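Clasari Home Forum > Kitchen and Laundry > Cleaning and Care

Thread: Brown stains on stainless sink, is it rust or is it the water?

stevab_3708
We moved into a house in January and the kitchen has a stainless sink that is maybe ten years old. There are brown freckles all along the bottom and one bigger patch by the drain. I scrubbed with dish soap and a green pad and they got lighter but came back in 2 days. Is the sink rusting through? My husband wants to replace it and I would like to not spend the money.

pantrymoth
Probably not the sink. Stainless can rust but what you usually see is iron from somewhere else sitting on top of it. A steel wool pad leaves tiny bits behind and those rust. Same with a cast iron pan left in the sink overnight. Did the last owners use steel wool?

stevab_3708
No idea what they used. We do have a cast iron skillet and yes it gets left in there.

Dale in the Valley
There you go. Get a powdered cleanser with oxalic acid in it, make a paste, leave it on for a minute, rub with the grain and rinse well. Wear gloves. It takes the freckles off and you'll know in a week if they are coming from the skillet.

hollowaykitchen
I would skip the powder. It scratches. White vinegar and baking soda did it for me and I never had to buy anything.

Dale in the Valley
Vinegar and baking soda mixed together mostly cancel each other out. You get fizz and salty water. Use one or the other if you want, but mixing them is a waste of both. And the powder doesn't scratch a brushed sink enough to notice if you go with the grain.

hollowaykitchen
Mine came clean, so I'm going to keep doing it.

Mercy Barasa
I cleaned rental units for 9 years and have seen a lot of these. A few things to check before anyone buys a sink.

Run a fingernail over the big patch. If it feels smooth, it is on the surface and will come off. If you feel a pit, the steel has been eaten there, usually by bleach left sitting or by a wet can. You can clean a pit but you can't fill it.

Ask about the water too. If the toilet tank has orange in it, you have iron in the water and the skillet is only part of it.

And don't worry much about scratches. Metal that gets used gets scuffed, and it goes an even dull gray after a while.
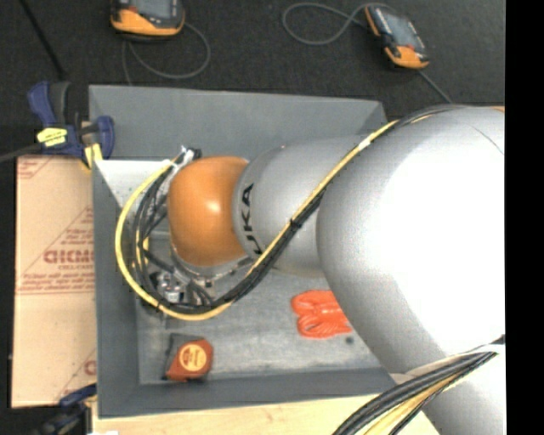
What ruins the look is one deep scratch on a sink that is otherwise shiny. If you have that, a gray non-woven pad over the whole bottom, always in the same direction, will blend it in. Don't go in circles.

stevab_3708
Fingernail test: the freckles are smooth, the drain patch has one small pit. Toilet tank is clean.

pantrymoth
Then it's the skillet. One pit is not a reason to replace a sink.

trinh_k
Disagree a little. If the pit is right at the drain flange, look underneath with a flashlight. Ours had a pit there and it was weeping into the cabinet for months. We ended up with a Stullon sink and new plumber's putty.

Dale in the Valley
Worth a look, but that sounds like bad putty more than the pit.

trinh_k
Could be. The plumber replaced both so I never found out.

stevab_3708
Checked underneath, it's dry. Used the powder this morning and the freckles are gone. The drain patch is a lot lighter. The skillet now lives on the stove.

hollowaykitchen
Glad it worked. Rinse that stuff twice, it leaves a film.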